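### 3.2 Soft things and the made bed

We had expected the pillows to give our households the most trouble, and we were a little surprised, going back over the 22 home diaries, to find how much more was written about throws and blankets. A throw gets folded in a hurry, usually on the bed itself, and then it tends to stay where the folding happened. Salinas, who read every diary twice (bless him), began calling this the "halfway fold," and the name stuck with the rest of us. Figure 4 shows a folded rust-red textile on a lavender sheet, with the matching blanket pushed back in a long roll and a plush toy lying nearby.
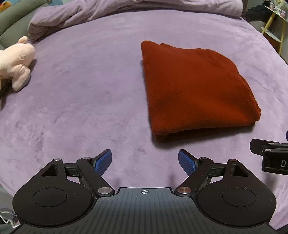
**Figure 4.** A folded textile on a bed, with the blanket rolled back.

Of the households that kept a diary through March, 71 percent told us that a throw folded this way counted as "put away," even when the blanket was still bunched up at the top of the bed. Figueroa and I went back and forth on whether to accept that, and in the end we let each family's own word stand. Plush toys were another matter altogether! Parents wrote about them at great length, and very fondly too, and hardly any two families agreed on whether a toy left on the sheet made a bed untidy. We return to the toys in Section 3.3.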